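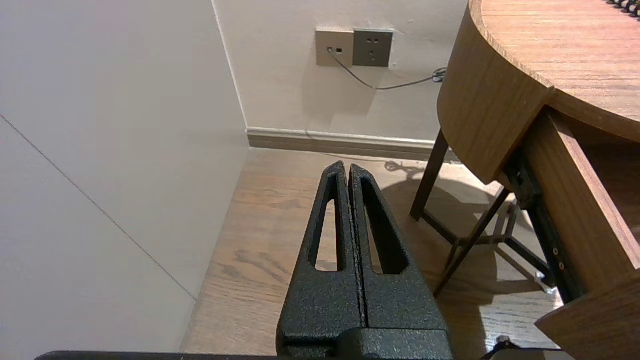 The Corner Where the Cable Comes In

Most rooms have one corner that gets decided by the wall plates. The network port is there, so the desk goes there, and everything else in the room has to work around it. When we moved the Flundby office into the upstairs rooms in February, we had four of these corners to sort out, and the smallest took the longest.

The room had a wood floor, off-white walls and two square plates next to each other, mounted well above the boards. One plate had the network port, with a thin gray cable already plugged in. It would have been easy to push a desk against the wall and call it done. We had done that in the old office and spent years crawling under furniture with a flashlight.

Measure before you move anything

Start with the plates. Write down how high they sit and how far they are from the corner. Then measure the desk, including the back edge, because a lot of desks have a rail that sticks out farther than the top. Ours was a Brorkar, bought used, and the rail would have pressed right on the plug. We left a gap of 12 centimeters behind it. That sounds like a lot of lost floor in a small room, but a hand fits in there.

Plugs need space too. A network plug sticks straight out of the wall and the cable has to bend after that. If the desk bends it for you, the little plastic clip breaks sooner or later and the connection starts dropping out.

Cable length

People buy cables that are too long. A coil on the floor collects dust and gets caught in chair wheels. Run a piece of string along the path you want, down the wall and along the back of the desk, and buy the next size up from that. For 200 crowns we got a Pimport cable tray that screws to the underside of the desktop and holds the slack. The screws it came with were too short and we replaced them.

Painters will tell you to take the plates off before you paint. Do it. If you paint around them, the line shows as soon as someone puts in a plate of a different size.

The floor

Wood floors mark easily in corners, where furniture gets dragged in at an angle. We lifted the desk in with two people and put felt pads under the legs first. Kolev makes thick ones that stay on. Thin pads slide off in a month and leave glue on the boards.

Sweep the corner while it is open. Once a desk is in, you will not get a broom behind it very often.

The whole job, with desk, tray, cable and pads, came to 3684 crowns. We had set aside 4000. The rest went to a desk lamp, and its cord is now the one that doesn't reach.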